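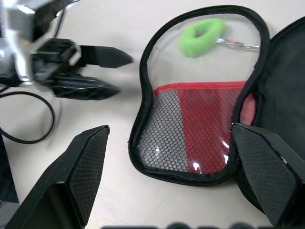
Ollora Table Tennis Club: Frequently Asked Questions

Last updated 16 December 2019

Do I have to be a member to play?

No. You can come to an open session twice before you decide. After that we ask you to join, mainly for insurance reasons. Forms are on the desk by the door, or you can get one from Anneliese Nolte.

What does it cost?

Membership is $60 a year and runs from August to August. If you join partway through, you pay for the months that are left. Open sessions are free for members. League players pay a separate match fee, which is set by the league and changes from season to season.

I haven't played in years. Is there a group for me?

Yes. The early session is for beginners and people coming back to the game. Eckhard Tiedemann runs the first half hour as practice, and the rest is casual games. You don't need to sign up for it.

Do I need my own racket?

Not to start with. The club has loaners in the cabinet. Please put them back in their covers when you finish, with the rubber wiped down. If you plan to play league matches, get your own, and check that the rubber is on the approved list.
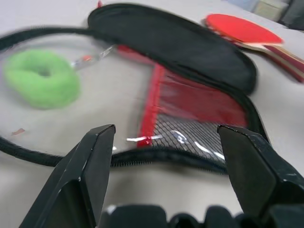 Knut Hollmann adds that a first racket should be an all-around blade with medium rubber, and that most new players buy something too fast and spend a year fighting it.

How do I take care of the rubber?

Wipe it with a damp sponge after playing and let it dry before you close the cover. Don't leave it in a hot car. Rubber that has gone shiny or no longer grips the ball needs to be replaced.

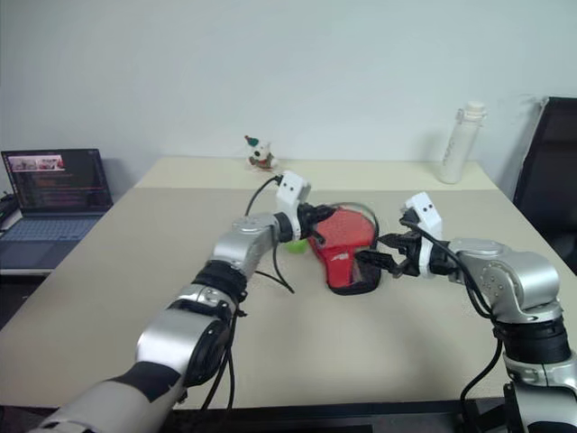
For someone who plays once a week, that usually means a new sheet every year or so. We can glue sheets for you if you bring them in. Allow 2 days, and write your name on the package.

What should I wear?

Indoor shoes with non-marking soles. No white shirts in league matches, as the balls are white.

Can children come?

Children are welcome at the early session with an adult. The junior group is full at the moment. Theda Hollmann keeps the waiting list.

Can we rent the hall for a private event?

Members can, for $200 per evening. The rate for everyone else is $400. Tables stay folded against the wall unless you ask for them ahead of time.

Where do I park?

Use the lot behind the building. The spaces in front belong to the bakery until closing time.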